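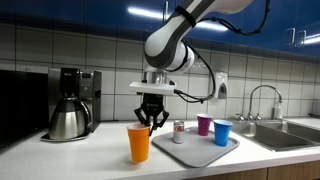

A morning at Torkavport: how the kitchen examples get made

Our group had been asking to see the Torkavport lab since February, and on Oct 26, 2022 we got in. I write up these visits for members who can't make the trip. This one covers the kitchen, the recording desk and the review room. We skipped the machine shop.

Getting there and signing in

The lab is on the second floor of the old Prunico building, past the loading dock. Sign in at the side door, because the front one is kept locked. You get a paper badge and a short safety talk from Sinan Kaplan, who runs the floor. Stay behind the yellow tape while an arm is powered. Don't reach over the counter. If someone calls "hold," stop talking and stand still until they call "clear." Bags go in the lockers by the stairs.

Sinan had worked in a bakery supply warehouse before this job, and he runs the place in much the same way. There is a clipboard for everything.

The kitchen

The kitchen was the break room of the former tenant, and most of it was left as it was: blue upper cabinets, white tile, a double sink. The coffee maker stays on the counter during recording. Taner Sönmez, who sets the tasks, told us they used to clear the counter completely and later decided against it. A system that has only seen bare counters has trouble with one that has a coffee maker on it.

The project is called Rakis. Its purpose is to collect examples of ordinary tidying jobs, done by an arm under a person's control, so that a learning system can be trained on them. The operator moves a handheld controller and the arm follows. The joint positions, the gripper opening and the camera views are saved together. One run of a task from start to finish is called an episode.

The job during our visit used a gray tray, a soda can and three plastic party cups in orange, blue and a color the task sheets call pink. Each task is a single written line, such as "put the blue cup on the tray" or "take the orange cup off the tray." The operator reads the line aloud, does it, and presses a pedal to end the episode. Then the items are moved to a new layout and the next line comes up.

Hüsnü Tatlı was operating. He has steady hands and hardly spoke for the first half hour. I had expected the arm to be quicker. Taner said they ask operators to keep it slow near the cups, and to leave small corrections in. If the fingers come down a little off to one side, the operator is supposed to fix it and carry on. Those episodes are kept and marked as containing a correction.

Cups are harder than they look. They are light and taper toward the bottom, so a grip that is too low can push the cup up and out of the fingers, and a grip that is too tight bends the wall. The can is stiffer, but it tips if you brush it. Taner keeps spare cups in a cabinet and throws out any that have creased.

We were allowed to ask questions between episodes. Someone in our group wanted to know why they don't just write a program for picking up a cup. Taner's answer was that they could, for one cup in one place. The layouts change all day, and later the same system is meant to deal with bowls, sponges and things it hasn't met.

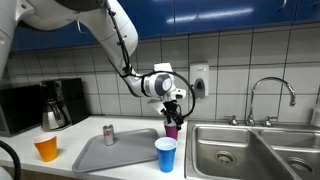

The recording desk

Two screens, a keyboard and a lot of tape labels. Teun Bosman watches the data come in. The software is called Cai and was written in-house. It shows the camera views next to a set of moving lines for the joints, and it complains with a beep if one stream falls behind the others. An episode with a gap in it is dropped on the spot and done again.

The count on the screen when we walked in was 3893 episodes for this kitchen. Teun said a good shift goes by without much to report.

The review room

Every episode is watched by a second person before it goes into the set. Nizar Kanaan had 27 waiting when we came through. He checks that the written line matches what was done, then marks the start and end. A cup that ends up beside the tray when the line says "on the tray" gets a new line or is thrown out. He prefers a new line if the motion itself is clean.

He let a few of us try the marking. It is slower work than I thought, and we did not always agree on where an episode ended – when the fingers open, or when the arm has backed away. The lab uses the second.

If you plan to go

Groups are limited to eight. Wear closed shoes. The stairs are steep and the elevator is for freight only, so ask ahead if you need it. Photos are fine in the kitchen but not at the recording desk. Allow two hours, and eat before you come.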